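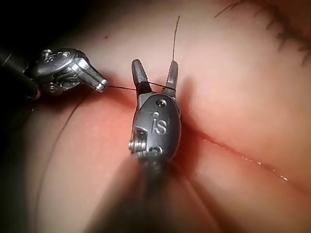
Thread stretched between the two instruments, with the cut running off toward the lower right.

Stitching, up close
Posted Jun 12, 2025

Welcome to the suturing page of my gallery! I've been meaning to put this one up since December, and then I got lost in renaming folders (1,866 files, and half of them had the same name). The Marnalico pages are still in the old layout, sorry, I'll move them over when I get a free evening.

I love looking at thread. I sewed a lot before I ever got interested in surgical stitching, mostly hems and one very wobbly quilt, and I still look at the line first and everything else second. On fabric you get a weave to follow. On a soft, rounded surface like this you have a curve and a fold and a shine on everything, so keeping your spacing even is a whole different job!

A few things I like in this one:

The incision. It's so narrow and straight, a neat diagonal with little pale flecks glistening along its edges.

The thread. Thin and dark, so it's easy to follow against the tissue. The closed jaws on the left have hold of it, and their tip catches a lovely bright highlight.

The open V in the middle. One jaw is thicker with a rounded tip, the other is narrower and a bit shorter. I've tried to draw that shape 12 times and it always comes out looking like a clothespin.

Prints are on the Plelton page, matte only for now. If you want a bigger size, leave me a note there and tell me which picture you mean.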